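Dish room going to the two-arm setup, anyone else been through it?
Workplace Talk > Kitchens and Catering
Started October 24, 2021

plateduty
So our canteen at Gikbridge is getting the Cekilberg two-armed unit for clearing and plate handling, and I'm the lucky one on the changeover team. I've been in that kitchen for 10 years (yes, my knees know it) and I'm not dead against it. My evenings now are mostly sitting with the simulator, watching it have a go at a plate on the counter and writing down where I'd have done it differently.

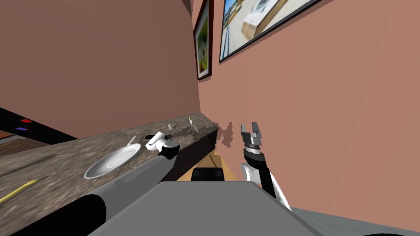

What bugs me is the hours. We were told no one loses their job, fine, but three of us have already been moved to mornings and my favourite part of the day was the late clear with the radio on. Has anyone come out the other side of this?

soupladle
We've had one since last winter at the Farah site. The first month was rough, then it settled. I do way less lifting and my shoulder is heaps better, so I'm a fan! The bit I didn't see coming was how much of my day is now checking its work and filling in the log.

gravyboat77
Less lifting, sure, and who gets the savings? We do 1,000 covers on a big day and they cut a position the minute the thing could stack. Same pay for the rest of us, plus a login and a tablet to babysit. I wouldn't be cheering.

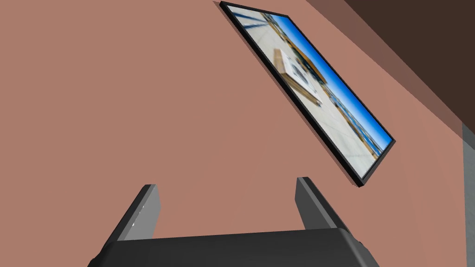
And the training was 3 hours in a meeting room with a bloke who'd never scraped a plate in his life. I asked him what happens when someone leaves a fork under a serviette and he wrote it down like it was news to him.

soupladle
That's your management though, not the machine. Ours put it in writing that the checking counts as skilled work and we got bumped up a grade. Ask for that before it goes live, plateduty, it's a lot harder after.

plateduty
Good tip, I'll take that to the next meeting. They do listen to me a bit on the practical side. I said glasses should never share a counter with plates when it's busy, and now that's going in the layout notes.

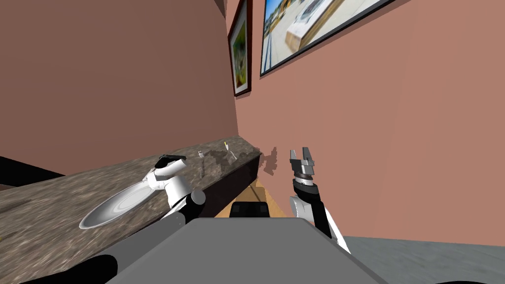
Both arms at the counter, plate in front and the little clear ones further along.

gravyboat77
Nice that they listen. Get your name on those notes. Ten years of knowing where things go is worth something, and they're getting it off you for free.

plateduty
Hadn't thought of it like that, now I'm a bit cranky, ha. I do get paid for the simulator time at least.

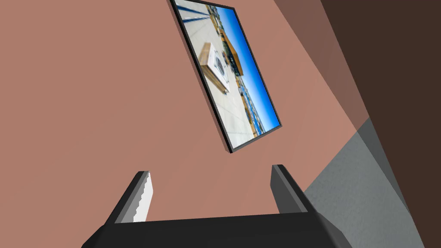
mopbucket
Joining in from Jindomau, we're next on the list. Do you need to be any good with computers to do the checking job?

soupladle
If you can use a phone you'll be right. Most of it is knowing what a properly cleared counter looks like, and the oldest bloke on our crew is the best at it.

mopbucket
Phew, thanks. I'm 50 next year and was dreading it.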